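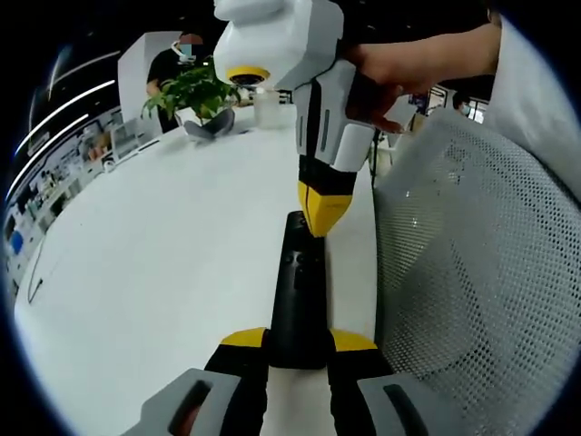 Fig. 1. Pince à main à deux doigts au-dessus de la table blanche, plante verte au fond.

Rapport de projet, deuxième semestre
Rangement d'une table de travail : où en sont les machines ?

1. Sujet
Le projet Arnerard porte sur une corvée de bureau : remettre en ordre une table après usage. Nous voulions savoir si un bras du commerce, piloté par un modèle appris sur des démonstrations humaines, peut s'en charger sans aide. Le bras nous a été prêté par la société Trernumer. Le logiciel d'apprentissage, Akolgo, est celui du cours.

2. Démonstrations
Les gestes sont enregistrés avec une pince tenue à la main, équipée d'une caméra. Nous avons retenu 800 démonstrations, réparties sur 16 tâches : déplacer un gobelet, aligner un clavier, ramasser un câble, écarter un pot, etc. Les prises où l'objet sortait du champ ont été supprimées. L'ensemble représente 3110 minutes de travail, tri compris. Le tri a pris plus de temps que prévu et nous avons dû abandonner la tâche « essuyer la table » en juillet.

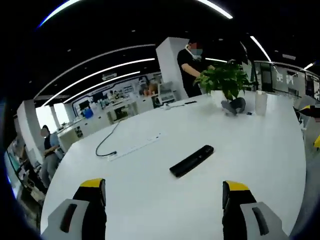 Pourquoi ne pas programmer les gestes directement ?
Parce que la position des objets change à chaque fois et qu'il faudrait réécrire la trajectoire pour chaque disposition de la table.

3. Résultats
Les objets rigides et isolés ne posent presque plus de problème. Le bras prend un gobelet vide et le repose à l'endroit demandé, plus lentement qu'une personne. Il faut quelque 13 secondes pour un geste que nous faisons en deux.
Les câbles restent le point faible. Le modèle les confond avec les reflets du plateau ou les saisit trop près de la prise. Quand un câble est relié à un clavier, tirer sur l'un déplace l'autre, et le modèle ne corrige pas. Les feuillages gênent aussi : ils cachent ce qui est posé derrière et la pince s'y accroche.
Les essais sur la deuxième table, dite Asix, ont donné de moins bons résultats. Nous pensons que l'éclairage est en cause mais nous ne l'avons pas vérifié.

4. Bilan
Une machine de ce type peut ranger une partie de la table si quelqu'un reste à côté. Elle ne peut pas encore être laissée seule, surtout en présence de liquides, que nous avons exclus des essais. Pour la suite, il faudrait reprendre les tâches avec câble, ajouter des démonstrations où le premier geste échoue et mesurer le temps d'intervention humaine, que nous n'avons noté qu'à partir de la moitié des essais.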